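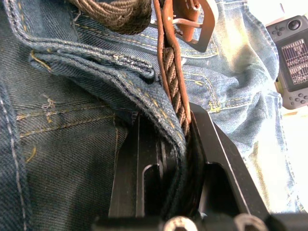

I get more mail about money than about anything else on this site, so this month's workshop tips are all about what to buy, and in what order, when you want a pair of robot arms working at a table. My own interest is clothes. I want arms that can handle the stuff that comes out of the wash, and clothes are about the meanest thing you can ask a machine to pick up. A lot of what I say should work for other jobs too, but if you're stacking blocks you can spend less than I did and feel good about it!

I'm leaving the arms themselves out of the numbers. Prices move all over the place depending on whether you buy used, and you probably already have a pair in mind or you wouldn't be reading this. Everything else came to $1,566 for me, and I had planned on a good bit less (ask me how I felt in January).

Write down the chores before you shop

Get a sheet of paper and list the things you want the arms to do, in plain words. "Fold a towel." "Pull a belt out of a pair of jeans." Next to each one, write how many hands you use when you do it yourself. I went through my list standing at the bed with a laundry pile, and nearly every line needed two hands, with one of them mostly just holding on. If your list comes out the same way, put your money into two plain arms before one fancy one. I very nearly went the other way.

Then cross off anything you'd only want once. I had "sew on a button" on there for weeks.

Spend real money on the table

My first table was a folding one and it bounced. Every time an arm stopped, the whole thing shivered, and I spent two weekends blaming the motors. The one I have now is the Imwood bench, and with the clamps and a white top it ran me $565. It was the biggest single line on my list and I'd buy it again tomorrow.

A few things to check before you hand over your card:

- Push down hard on the front edge, where the arms will bolt on. Any give there is a no.
- Measure the reach of your arms with the grippers attached, then lay out a full-length pair of pants inside that reach. Pants are longer than you think.
- Pick a plain top. Dark denim on a white surface is easy for a camera to sort out, but my white undershirts just vanish, so I keep a cheap gray cloth to throw down for those.
- Look at where the sun comes in. Strong light on fabric bleaches the seams right out in the picture. A curtain is a lot cheaper than a better camera.

Fingers wear out, so budget for them like sandpaper

I put $300 aside for grippers and spares and used all of it. The first set came from Cabral and they were fine on anything chunky, but they skated right off thin cotton. The Skernier ones I switched to have a narrower tip, and I like them better for waistbands and hems. They do snag on loose threads, so trim those first.

Buy the spare pads and the spare screws at the same time as the grippers. I paid almost as much for shipping on one little bag of screws as I did for the screws. Also, get two grippers that match! Mixing them sounds thrifty, but then every setting has to be worked out twice.

Cameras and cable

You want one camera looking at the whole table and one small one down by each gripper. The high one tells you where the pants are, and the little ones tell you what you've really got pinched, which in my house is usually the waistband and the belt together when I only wanted the belt. If you can't afford them all right away, get the high one first and plan the cable runs for the rest.

Buy the cable long. It has to follow the arm all the way out and back with some slack left over, and a cable that's a little short will work fine all morning and then yank itself out. On the other hand, too much slack lies on the table and gets dragged through the job. I add a hand's length to whatever I measure and tie up the extra near the base.

Try the hard job before the return window closes

The shop I use in Vandcombe gives you 30 days, and I burned through most of that the first time with cups and blocks because they were fun and they worked. Don't do that. Put the worst thing on your list on the table the first weekend. A belt still in the waistband is my pick, with one gripper on the loose end of the strap and the other near the buckle. You'll learn more about your reach, your fingers and your cables from that than from a week of cups. 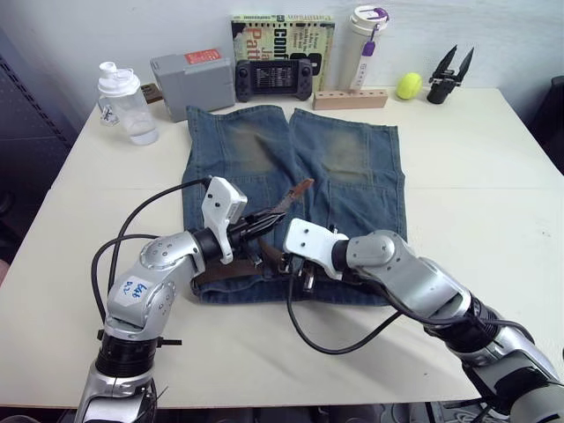 Leave some of the budget alone

I keep an envelope for the things I forgot, and there are always things I forgot. Last time it was a power strip with a proper switch, a second emergency stop (one for each side of the table, please) and a rubber mat because the floor is concrete and my knees are not young. None of that was on my sheet of paper.

If you've got a cheaper table that doesn't bounce, write and tell me the make – I'd love to pass it along next month.

Contact | Copyright 2018, all rights reserved | Page updated July 14, 2018 | Back to top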